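Organização do Posto de Trabalho - Apostila da disciplina
Profa. Luana Bittencourt
Unidade 4: a mesa antes da tarefa

4.1 Por que começar pela superfície

Todo semestre alguém me pergunta quando vamos chegar à parte interessante. Chegamos: é a mesa. Nas fichas que recolhi em fevereiro, de 192 entregues, só 12 mencionavam a superfície de apoio. As outras iam direto para a tarefa, como se os objetos flutuassem.

Uma base clara ajuda a enxergar peças escuras e denuncia qualquer migalha, o que a torna impopular. O tapete delimita a área útil: o que está sobre ele participa da tarefa, o que está fora espera a vez. Um tapete marrom sobre mesa branca resolve a questão sem fita adesiva e sem discurso. Reparem também nos cabos, que ocupam espaço mesmo quando fingimos que não, e na parede lisa do fundo, que não disputa a atenção com nada.

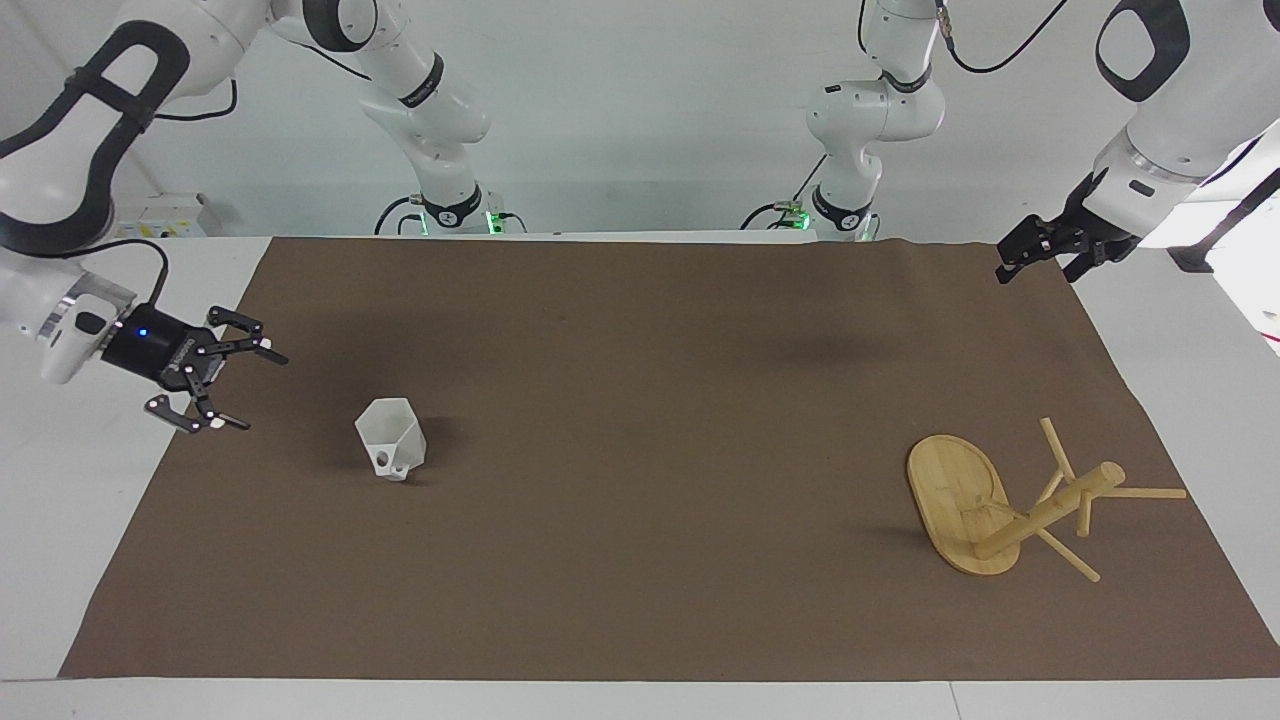

4.2 Exercício para casa

Escolham uma mesa que usem de fato - a da cozinha serve, a da sogra não - e desenhem a planta em escala. Marquem a área útil, a área de espera e o caminho de cada cabo. Quem não tiver cabos pode marcar as xícaras.

Entregar em uma folha, com legenda legível. O texto de apoio, de Mhairi Hepburn, está na pasta da turma e tem cerca de 3000 palavras; leiam ao menos a parte sobre bordas. Dúvidas na sala 954, depois do café.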